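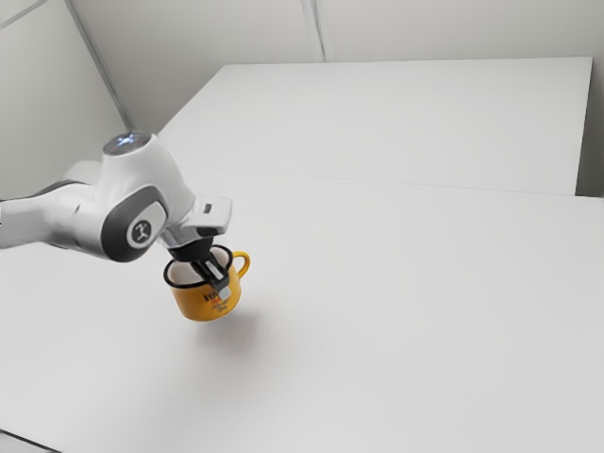 Home | Build Log | Cell Notes | Downloads | Contact

Setting up the mug pick in the simulated cell

2020-08-12

I've had a few messages asking how I get the Tukora cell to pick up a mug by the rim without flinging it across the table, so I've finally written the whole setup down. This is the simulated version of the cell. I do all my gripper tuning there first and only then carry the numbers over to the real arm at Villthorpe - it saves a lot of crockery!

I'm going to assume you already have the arm loading and moving on its own. If it jumps or sags when you press play, fix that first, because nothing below will make sense until it holds still.

Start with the table. My cell has two white table tops that meet at a seam, and the first thing I do is check that both are at the same height. Mine weren't. The back one had been imported a hair too high, and every time I slid something across the join it tripped and fell over. Type the height in by hand for both of them and don't trust the snap tool (I did, twice, and lost an evening to it).

Next, the mug. I use an enamel-style one with a yellow outside, a black rim and a white inside, and I picked the color on purpose. Almost everything else in my cell is white or gray or black, so a yellow mug is easy to find when you're scrubbing through a long run looking for the moment it slipped. Give it a proper hollow collision shape. The default wraps the whole thing in a solid lump, and then the fingers can't go into the opening at all, they just skate around on an invisible lid. Split it into wall pieces instead. I use 14 around the side plus one for the base, and the handle gets its own little set.

Now the grip. The fingers come down into the mouth of the mug and one pad ends up against the inside of the wall while the other sits on the outside, just under the rim. Things to set, in the order I do them:

- Tool center point. Put it between the pads, not at the fingertips. If it's at the tips you'll pinch the very edge and the mug will roll out.
- Approach height. Start well above the rim and come straight down. A slanted approach clips the handle.
- Opening width. Open just enough to straddle the wall. Wide open looks safer, but the inner finger hits the far side.
- Closing speed. Slow. Then slower than that.
- Pad friction. Set it on the pads only and leave the rest of the gripper alone.

Then save the file under a new name before you run anything. Please do this!

For the first lift, bring the mug up a little and stop. Look at the shadow on the table, because it's the quickest way to see whether you've got real clearance or you're still dragging the base. A bit of tilt is fine. You're holding the mug by one side, so it's going to hang slightly off level, and if you crank up the force to cure that you'll get jitter. I chased a perfectly level mug for most of last December and I'd like that time back.

If it does jitter, shorten the physics step before touching anything else. I run mine at 1,000 steps a second. The old Barros tutorial files come with a much coarser setting, and that alone was enough to make the mug buzz in the fingers like an angry wasp.

Once a single lift looks good, loop it. I do 19 lifts with the mug in the same place, then start nudging its position and turning the handle to different angles. If that survives I leave it going overnight - my longest run so far is 3,333 lifts, and the drops nearly all came from the handle pointing straight at the incoming finger. I now have the arm turn its wrist first when the handle is on that side.

One last thing on upkeep. Every time you update the simulator, rerun the short loop before you carry on with whatever you were doing. Contact settings have a way of going back to default, and you won't see it until the mug starts creeping down through the pads. I keep my numbers in a plain text file next to the scene and paste them back in.

The same values went over to the real arm with only the closing speed changed. I'll put that part in its own page once the Urkcombe cell is wired up.

Related pages
Getting the arm to hold still at startup
Collision shapes for bowls and cups
Moving settings from simulation to the Villthorpe arm
Urkcombe cell: table and wall layout
Pad wear and when to swap them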